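Automatic Watches: Common Questions
Rastogi Watch Repair, customer help page

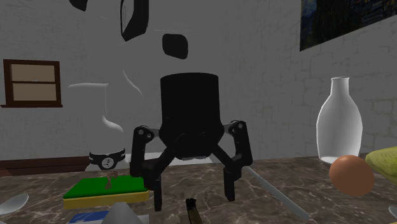 How do I wind an automatic watch that has stopped?

Leave the crown pushed in and turn it clockwise, away from you if the watch is facing up with the crown on the right. Thirty or so turns is plenty for most movements. You won't feel a hard stop at the end as you would with a hand-wound watch, and going over by a few turns does no harm. Set the time once the seconds hand is moving, then put the watch on. Wind it over something soft. A hard-looking brown marbled countertop like the one in the picture is a poor place to drop a watch, so put a folded tea towel down first. If the crown screws in, undo it before winding and screw it back when you've finished.

Why does my watch stop overnight?

Usually it didn't get enough movement during the day. An automatic is wound by a weight that swings as your arm moves, and a day at a desk may not do much. Wind it fully by hand, wear it as normal and see if it still stops. If it does, lay it down fully wound and note how long it runs. The Priris should run for 90 hours from a full wind. Most older watches run for a good deal less. If yours falls well short of what the manual says, the movement probably needs a service.

Is it bad to let it stop?

No. The watch can sit in a drawer for a few weeks without trouble. Keep it dry and away from speakers, tablet covers and handbag clasps, which often have magnets in them.

Do I need a watch winder?

Only if resetting it annoys you. People with a full calendar or moon phase watch tend to get the most use out of one. If you buy one, check the turning direction against your movement, as some wind in one direction only. The Stinamo winder we stock can be set to clockwise, anticlockwise or both.

When should I not change the date?

Avoid the quick-set date between 9 pm and 3 am. The date wheel may be partly engaged at that time and the gears can be damaged. Move the hands down to six o'clock first, set the date to yesterday, then run the hands forward until the date changes. That also tells you whether you're in the morning or the afternoon.

My watch gains a few seconds a day. Is it faulty?

Probably not. A few seconds either way is normal for a mechanical watch. The position you leave it in at night can make a difference, so try it dial up for a week, then on its side. If it suddenly starts gaining minutes a day, it may be magnetised. Bring it in and we can check at the counter while you wait. Demagnetising is free.

Can I swim with it?

Look at the case back and the manual. A water resistance rating only means something while the seals are in good order, and seals age whether or not the watch gets wet. Have it pressure tested every year if you swim in it. Never pull the crown out or wind the watch in the water. Rinse it under the cold tap after the beach.

How often does it need a service?

About every five years is a fair guide for a watch worn most days. Book sooner if it's losing time, if you see fog under the crystal or if the crown feels gritty.

What does a service cost?

A standard three-hand automatic is $171, including new seals and a pressure test. Day-date models and anything with a chronograph are quoted after we've had the back off. Replacement crystals, crowns and hands are extra, and we'll ring you before fitting any of them. Work carries a 90-day guarantee. It doesn't cover knocks or water damage.

How long will you have it?

Allow 2 weeks if parts are on hand. Parts for the older Priris models come from overseas and can take much longer. We don't open movements on Wednesday, but the counter is staffed for drop-offs and pick-ups.

Should I leave the strap on?

Take leather straps off if you can, and keep them at home. Metal bracelets can stay on and will be cleaned with the case. If you want a new strap fitted, Pimia leather straps are in the front cabinet and we fit them free of charge. Measure the gap between the lugs before you order by phone.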